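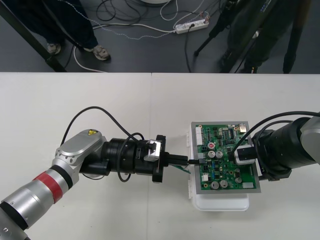
# Clellville Road Columns

This repository keeps the text of a travel column that ran in the Clellville school newsletter. The writer is a teacher who took one year of leave and drove from Clellville to Sandau, with a long stop in Chambi. Readers asked for the columns in one place, so I have put them in plain Markdown.

Last update: 5 February 2025

## What is inside

- `columns/` – 30 columns, one file for each
- `letters/` – five letters from readers, printed with their permission
- `places.csv` – 978 rows, one for each mention of a town, park, bookshop or campground
- `drafts/` – three chapters for the book, not finished

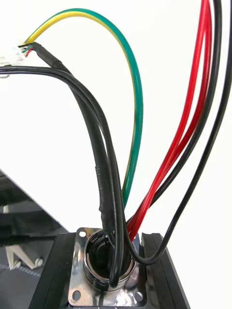 Marit Oksanen

I am the editor of these files and not the writer of the columns. English is my second language, so please tell me if a correction of mine has changed the meaning of a sentence.

## How the text was prepared

The columns were copied from the printed newsletter. I kept the spelling of the writer (colour, neighbour, travelled), also where the newsletter was not consistent. Headlines are the printed ones. Column 5 had two headlines in different editions – I kept the longer one and put the other in a note.

The Pukelstead columns were printed in January, but the visit was made some weeks before. In `places.csv` the date is always the printing date.

## Known problems

- Distances are sometimes in miles and sometimes in kilometres.
- Two campgrounds near Sandau have the same name and are not yet separated.
- The Chambi bookshop has since moved, and its old address is still in the file.

## Use

You may read, print and share the columns for classroom use. For the drafts, please ask first by opening an issue.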